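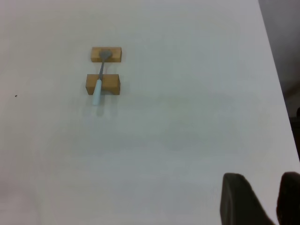
Trovness Opens Tandem Paragliding Season at Wamwood Hill

WAMWOOD, July – The flying school Trovness announces today that its tandem paragliding flights are open for booking at the Wamwood Hill launch site. Flights are offered each day except Tuesday, when the pilots do their own training and the gliders are checked.

Each tandem flight takes 20 minutes in normal wind. The passenger sits in front of the pilot, in a separate harness, and does not need any experience. Before the flight there is a short lesson on the ground, where the guests learn how to run at the start and how to hold the legs for the landing. The launch is at 1313 feet above sea level, and the landing field is beside the river in Cluvham.

This season the school has 19 tandem harnesses in different sizes, so also smaller and taller guests can find one which fits well. Helmets are included in the price. Guests are asked to bring closed shoes with a strong sole and a warm jacket, even when it is hot in the valley.

"Many people look at our hill from the road for years and think that flying is only for sport people," the school said in a statement. "We want to tell them that they are welcome."

The school bus, called Marty by the regular guests, drives from the Cluvham parking lot to the launch every 50 minutes. If the wind is too strong, the flight is moved to another day without extra cost.

Bookings can be made at the Trovness office in Cluvham. The office opens at 8 a.m.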